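Tags: live sound, ticketing, door scanners, resolved

Ticket 2745 – Door scanners reject valid will-call tickets at Banon, main hall

Reported by front of house. Guests holding will-call tickets for the March folk bill were refused at the east door with code 55 (ticket not in list). The same tickets scanned clean at the west door. Box office admitted the affected guests by name against the printed list. Capacity for the night was 920.

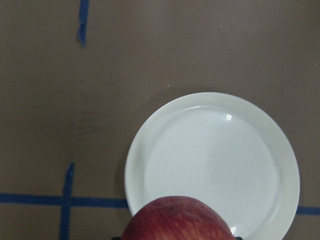

Posted by Kacper Domański

Initial checks. Both doors run the same Rurus scanner build. Battery and wireless signal were normal on all handhelds. I swapped one handheld from west to east and it kept accepting the tickets, so the door position and the access point are ruled out. The fault follows the device.

Each handheld stores a local copy of the guest list and refreshes it from the box office server. The west units showed a list version stamped 16:40. The east units showed 14:05. Will-call orders moved over from the Vellidville presale were imported at 15:30, so the east units never had them.

Forced a manual refresh on one east unit. The progress bar reached the end and the unit reported success. List version stayed at 14:05. Repeated twice, same result. Restarting the unit did not change it.
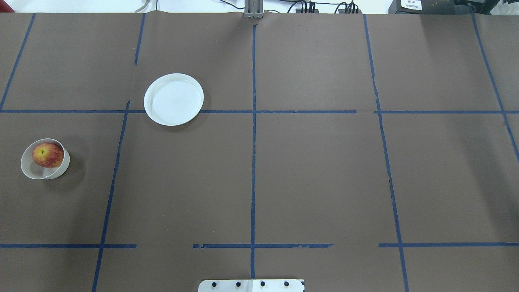
Kacper Domański
Venue Systems Technician

Pulled the sync log from the server. The east units request the list in pages and stop after record 1613. The west units read to the end. Record 1614 is a group booking with the name Nørgaard. In the import file the second letter was saved in the wrong character encoding. The east units fail to parse that record, discard the whole download and go back to the last good list. The success message only confirms that the transfer finished – it says nothing about whether the list was loaded.

The west units are set to skip bad records. The east units are set to strict. That setting was changed on the east group when the spare handhelds were enrolled, and it was not copied across.

Fix applied:

1. Exported the presale file again as UTF-8 and confirmed the name displays correctly in a text editor.

2. Removed the bad import batch from the server and loaded the new one. Order totals match the box office report.

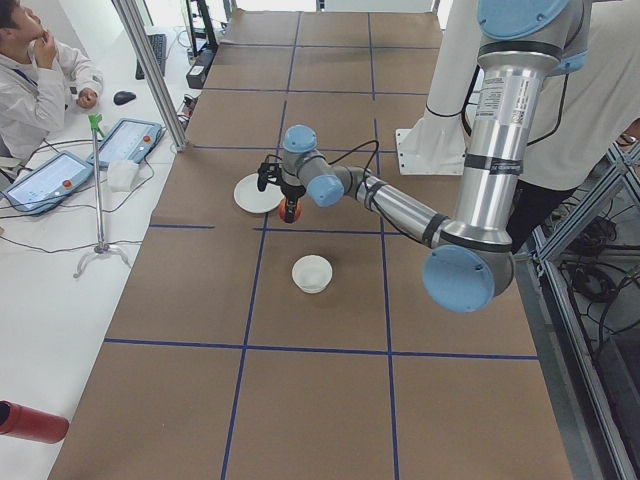

3. Cleared the local list on every east unit, then refreshed. All now show the same version stamp as west.

4. Scanned a set of will-call test tickets at both doors, including the Nørgaard group. All accepted on first scan, rejected as duplicates on second scan, as expected.

Left open: strict mode is still on for the east group. I would keep it and switch west to match – a skipped record at west would have put the Nørgaard party at the door with no valid ticket, and no warning to us beforehand. Needs a decision from the box office manager before the next seated show.

Also requested from Rurus support: show the list version on the scan screen after each refresh. At present it is three menus down.

Status: resolved, follow-up pending on scanner settings.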